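The Orozco Report and the Comfort of a Probable Cause

2024-02-28

The final report on the loss of the Orozco ferry charter flight runs to 682 pages, and the government would like us to believe that a document that long must have answered the question. I have read it twice. I still can't tell you who decided that a plane with 91 people aboard should cross a stretch of sky that two other carriers had quit using that same week.

The report does tell us plenty about the weather. It tells us about the crew's rest periods, the age of the tires and the condition of a galley latch. Chapter 4 spends eleven pages on a radio handoff that every party agrees went normally. Then, on page 940 of the combined annexes, in a footnote to a table, we learn that the Cetilska air defense sector had been placed on a higher alert the evening before and that the notice to civilian operators was "prepared but not transmitted." No name is attached to that sentence. The passive voice has rarely had such a heavy load to carry.

Officials in Cetilska say the notice is a side issue. Their position is that a warning would have been advisory, that airlines make their own choices, and that it is unfair to guess what Broltus Air would have done with it. I'd find this easier to accept if they hadn't spent the first three weeks saying that no such notice existed. A government that changes its story once may have been confused. This one has changed it twice, and each new version arrived a day or so after a reporter got hold of a paper that killed the old one.

Broltus doesn't come out of this clean either. Its managers have been happy to play the injured party, and in large part they are. But the company had a route desk, the route desk had access to the same public bulletins as everyone else, and two competitors read those bulletins and went the long way. Fuel for the long way costs money. The report treats the airline's decision as a matter of "commercial judgment" and moves on in half a paragraph.

Heriberto Bautista, who speaks for a group of the families, asked at the press briefing whether anyone in the chain of command had been interviewed under oath. The answer was that interviews had been "conducted in line with established practice." He asked again and got the same words in the same order. I was sitting behind him. He wrote the answer down both times.

We are now told to look forward to the Nistine talks in April, where the two governments will discuss compensation and a "shared framework for airspace safety." I don't expect much. Compensation is the part of these things that states do well, because a payment can be made without saying what it is for. The draft text I've seen refers to "the event" nineteen times and uses the word "missile" in one place, in the title of a treaty. Nor does it require either side to hand over radar recordings, which is the only evidence that can't be softened by a committee.

The argument for patience goes like this. Relations are fragile, the border is quiet for now, and pushing too hard on one crash could cost more lives than it honors. Perla Chávez made the case well in these pages last week, and I don't think she is naive. But I've heard that argument after every disaster of this kind, and the quiet it buys tends to be used for shredding.

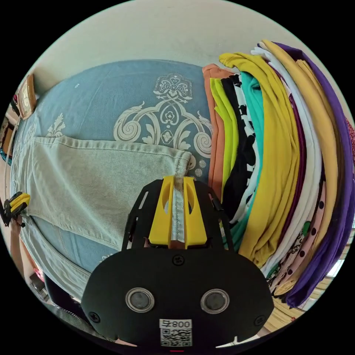 Pale denim jeans on a bed, held at the seam.

Three things would change my mind about Nistine. Publish the radar recordings in full, with the time stamps. Name the office that held the notice, and the officer on duty in it. Put the airline's route desk logs in front of an investigator who doesn't work for either government. None of that threatens a border. All of it has been asked for in writing by the families, and the only reply so far is a letter confirming that their letter was received.

Maybe I'm wrong and the talks will produce something with teeth. The delegations have until April to show it, and the families have already booked their rooms.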